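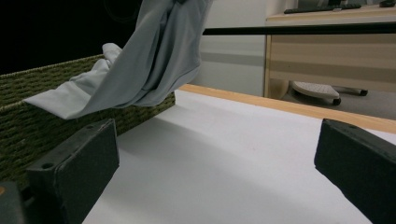
Recording cloth demos by hand: start position and first grasp
By Abena Quaye
October
Print this page | E-mail this page

Most bad cloth demonstrations go wrong before the fingers close. The person holding the gripper rushes in, the fingers land on the container, and the policy learns to grab wicker or rope along with the shirt. Start with both fingers wide open and low over the table. A gray-blue garment hanging over the rim of a green woven basket is good material for practice, as the cloth and the basket differ clearly in color and the folds stay easy to see between the fingers.

1. Open the gripper fully and hold still for a moment before you move. Kasto uses the pause to mark the beginning of the take.

2. Approach at an angle to the long wall of the basket. Keep the rim in view the whole way.

3. Pick one loose fold and close on that. Leave flat cloth alone until you have more practice.

4. Lift straight up until the cloth clears the rim, then move sideways. If it snags, stop and delete the take.

5. Set the cloth down, open the fingers and back away slowly.

Record 40 takes, then watch them before going on. Salma Kettani threw out most of her first set for moving sideways too early. Our full set for this task is 202 takes. Change the way the cloth hangs between takes, and turn the basket now and then.

Name the folder after the task and upload it to Nadix the same afternoon.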